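Re: [bahn-umbau] Doolan 3743 – Stand Umbau auf Akku

Moin zusammen,

kurz zwischen zwei Terminen, sorry für die Form. Jeanie Buchanan schrieb im März:

> Hallo Liste,
>
> wir überlegen in Firkamden, unsere Rangierlok 3743 (Doolan, dieselhydraulisch) nicht mehr zur Hauptuntersuchung zu geben, sondern gleich umbauen zu lassen. Das Getriebe ist fertig, der Motor säuft Öl. Calero hat uns ein Angebot auf Akku plus Stromabnehmer gemacht, Duvatska nur auf Akku.
>
> Hat jemand von euch Erfahrung mit einer der beiden Firmen? Mich interessiert vor allem, was mit dem Rahmen passiert, wenn der Diesel raus ist. Und wie lange stand eure Lok wirklich?
>
> Gruß
> Jeanie Buchanan

Jeanie, wir haben die Schwestermaschine bei Duvatska umbauen lassen. Zugesagt waren 5 Monate, geworden sind es 7. Die Verzögerung kam komplett vom Umrichter, der Wagenkasten war pünktlich fertig. Würde ich trotzdem wieder machen, aber mit anderem Vertrag.

Zum Rahmen: Gewicht ist das eigentliche Thema. Motor und Getriebe raus, Tank raus, dann fehlen dir vorne ein paar Tonnen und die Achslasten stimmen nicht mehr. Duvatska hat die Akkukästen deshalb asymetrisch gesetzt, zwei vorne, einer hinten, und hinten noch Ballast dazu. Unbedingt vorher wiegen lassen, und zwar radweise. Wir hatten nur ein altes Wiegeprotokoll, das passte hinten und vorne nicht.

Calero kenne ich nur vom Hörensagen. Stromabnehmer lohnt sich bei euch glaub ich nur, wenn ihr regelmäßig auf die Strecke raus müsst. Im reinen Anschlussverkehr reicht der Akku locker für eine Schicht, bei uns jedenfalls. Im Januar bei Frost wurde es knapp, da haben wir mittags nachgeladen.
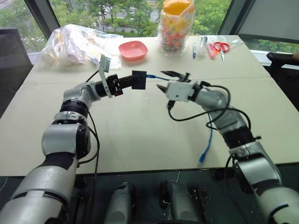
## Was ich vorher klären würde

- Wer macht die Zulassung? Bei uns stand im Vertrag nur "Unterstützung bei der Abnahme". Das hieß am Ende: wir schreiben, Duvatska schickt PDFs.
- Luftversorgung. Der alte Kompressor hing am Diesel. Neuer elektrischer Kompressor war im ersten Angebot nicht drin, kam als Nachtrag.
- Führerstandsheizung. Klingt banal, zieht aber ordentlich Strom. Wir haben jetzt Sitzheizung plus kleines Gebläse, die Kollegen sind halbwegs zufrieden.
- Ladeanschluss. Netzbetreiber früh anfragen!! Bei uns 3 Monate bis zur ersten Antwort, da war die Lok schon halb zerlegt.
- Software. Lasst euch die Parameter für die Anfahrregelung geben, schriftlich. Die Lok hat anfangs beim Anfahren geruckt wie blöd, ein Techniker musste extra kommen, um zwei Werte zu ändern.

## Altteile

Motor haben wir behalten, steht auf Palette im Schuppen. Falls wer für eine andere Doolan noch Köpfe oder die Einspritzpumpe braucht – melden, Preis Verhandlungssache. Getriebe ist Schrott, wie bei euch.

Zeichnungen der Akkukästen darf ich nicht über die Liste schicken, da muss Duvatska zustimmen. Die Achslasttabelle kann ich dir aber direkt mailen, die ist von uns. Sag mir nur, an welche Adresse, die alte von dir kam letztens als unzustellbar zurück.

Wenn ihr mal gucken wollt: einfach vorbeikommen, am besten nach 14 Uhr, vormittags ist die Maschine draußen. Mitfahren auf dem Führerstand geht, Warnweste und feste Schuhe mitbringen.

So, muss los, Rest gerne telefonsich.

Gruß aus der Werkstatt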